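The Last Ferry to Stuvden

The ferry to Stuvden ran until September, and after that you had to know someone with a boat.

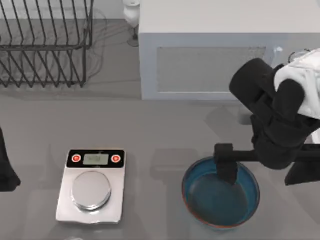

My aunt had left me the house on the island and I had put off going to see it for two years. I went over on the last Sunday sailing with one bag and the keys in an envelope. The solicitor had told me the place was let in summer and cleaned at the end of the season, and I could see that it had been. In the kitchen the wire dish rack was empty, every slot of it, and the worktop was a plain light grey I didn't remember. When my aunt was alive that rack was never clear. She washed up after each meal and left everything to dry where it stood, and you took your plate from there at the next one.

I put my bag upstairs in the back room and opened the window. It faces the sound, and on a clear evening the lights at Plirnance show along the other side. As a child I was told they were the street lamps of a great city. Plirnance has a fish shed, a chapel and a car park.

The man from the boatyard came up at 9 the next morning. He had a letter for me which my aunt had left with him, and he said he would have posted it but she had told him not to. He wouldn't come in. He stood on the step with his cap on and asked if I was going to sell, and I said I didn't know. He said the Andreadis people had bought the two houses by the slip and were asking after this one. Then he went back down the hill.

The letter was one page. She wrote that the gutter on the north side leaked and had always leaked, that the gas man overcharged, and that there was a boat. I read that part again. The boat was called Vellus and it was in the end shed at the yard, under a sheet, with the fees paid up. She had never mentioned a boat to me or, as far as my mother knew, to anyone.

I walked down after lunch. It was raining a little and the road was covered in the small yellow leaves that come off the hedges there. The end shed had a number painted on the door, 405, though there can't have been more than a dozen sheds. The boatyard man pulled off the sheet without being asked.

She was 15 feet long, built for rowing, with a place for a short mast. The paint was blue and quite new. There were two cushions in the stern made from our old sitting room curtains.

"She took it out most evenings," he said. "Up until the last year."

"On her own?"

He folded the sheet over his arm. He folded it again, smaller.

"Not always," he said.

I asked him whether it would float, and he said of course it would float, he had painted it himself in the spring. I asked what I owed him for the paint. He looked at me as though I had been rude, and I suppose I had.

We put it in the water at four, when the rain had gone over. I hadn't rowed since school. He sat in the stern on one of the cushions and told me left or right when I needed it, and otherwise kept quiet. Past the slip the water went flat. From there I could see the back of the house and the window I had left open, with the curtain blown out over the sill.

He pointed out a rock where she liked to stop. I held the boat against it with one oar while he took a flask out of his coat. There were two cups to it, one inside the other, and he poured the first and gave it to me.

"Will you sell?" he asked again.

I said the gutter wanted doing before the winter, and did he know anyone.

He said he had a ladder.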